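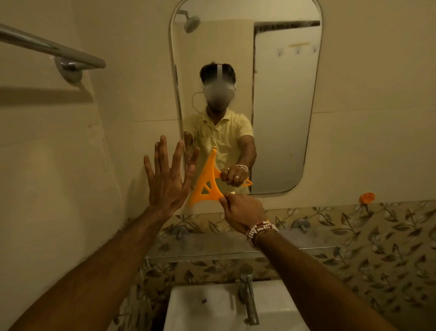
My sister says an arched mirror is a fad and I'll be sick of it in a year, and two of the comments on my last post said pretty much the same. Well, I've had the Hidberg arch over the bathroom sink since October and I still like it a lot, so let me get into it.

First, the height. I'm used to those squat medicine cabinet mirrors where you get your chin and maybe a collar, and this one is tall enough that I can check a whole shirt, pocket and all, without standing on the edge of the tub. It also picks up the shower head and the doorway behind you, so the room feels bigger (mine needed the help!).

The glass is very clear. Hold something bright up close, like an orange plastic cutout, and the color in the reflection looks true to me – no green cast, which my old Plideck had from day one.

Now the gripes. Fingerprints! I'm a person who touches mirrors, apparently, and a palm print on this one stays put until you go after it with a proper cloth. Paper towels just push it around. The hanging hardware was also pretty stingy. I got two short screws and a paper template that tore when I unfolded it, so plan on a trip to the store and roughly 70 minutes start to finish, more if your wall is tile.

It does fog after a long shower, and the heated version costs 300 more, so I crack the door instead. I'd buy the plain one again – just get better screws.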